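Unau to Release Second Album, Padesel, on 1 July 2018

Chiba – Instrumental duo Unau will release its second full-length album, Padesel, through Prutel Records on 1 July 2018. The album will be issued on vinyl and as a digital download. The vinyl edition is limited to 2000 copies, pressed on black 180-gram stock and cut at 33 rpm.

Unau consists of Masanobu Nakajima (guitar, tape loops) and Gearóid Ní Bhriain (drums, harmonium). The basic tracks were recorded live to 16-track tape in Chiba, with both players in the same room and no click track.
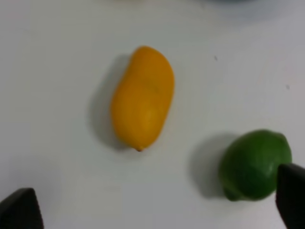
Overdubs were kept to harmonium and a second guitar. Mixing was done on an analog desk, and separate masters were prepared for the vinyl and digital editions. The digital edition runs almost 90 minutes; the vinyl edition is spread over two discs, with the closing piece shortened to fit the last side.

The title track will be available to stream in June. It is built on a single guitar figure in 7/8 – the drums stay in 4/4 throughout – and was completed in one take.
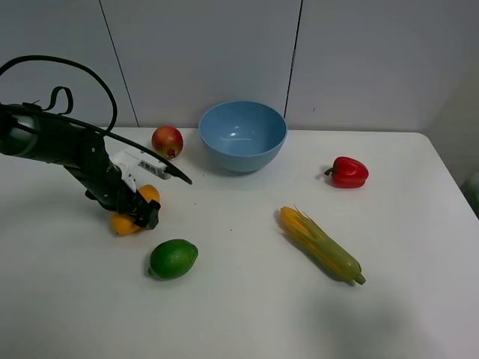
Will the full-length version of the closing piece be sold separately?

Buyers of the vinyl edition will receive it with the download code included in the sleeve. There are no plans for a separate physical release.

The duo will perform the album in sequence at two concerts in Chiba following the release. The live set uses the same drum kit and harmonium as the recording, with the tape loops played back from two portable decks. Support acts will be announced by the label. 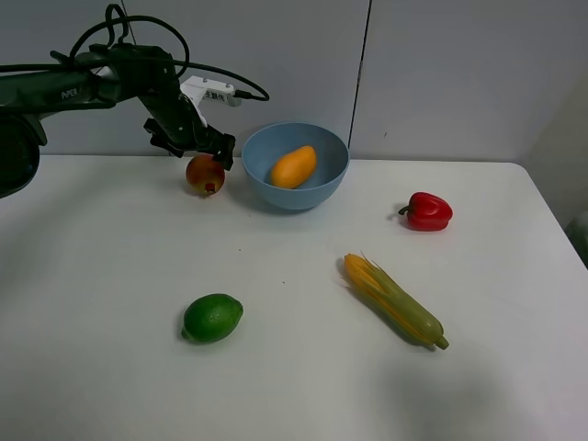
Masanobu Nakajima said the running order was settled before recording began, and that the pieces were written to be heard without gaps. On the vinyl edition, he added, the side breaks fall at changes of tuning.

Review copies and press credentials for the concerts are available on request from the Prutel Records press office. Requests should state the publication and preferred audio format.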